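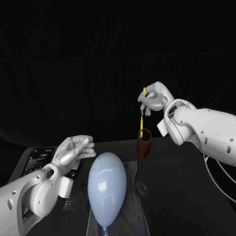 When do we log a run as an intervention, and who decides?

Any time a person enters the marked zone or touches the stop before the end-of-task call, it is an intervention. The operator on shift decides and writes it down on the spot.

Mar 13, 2025 – Sakcombe bench, two-arm cell

Went through the Ultwood checklist against what we do in practice. Gaps:

Stop check. Sheet says every 10 runs. Log shows it done at shift start and then skipped. Going back to every 10, initials in the margin.

Speed cap. Tarinano config still has 345 mm/s for both wrists. Leave it. Raising it needs a second signature – a chat message does not count.

Loose packaging. Wrappers and plastic are to be off the table before arms are enabled. Balloon task included. Rule is in the August revision, section on table prep.

Pointed or slender tools. Tip down whenever the other hand is near anything inflated. Add to Shokri task card, currently missing.

Numbering. Run 554 was entered twice with different outcomes. Kept the first, struck the second with one line so it stays readable.

Open: cable slack on the right side has no written limit. Measure at full reach before drafting one.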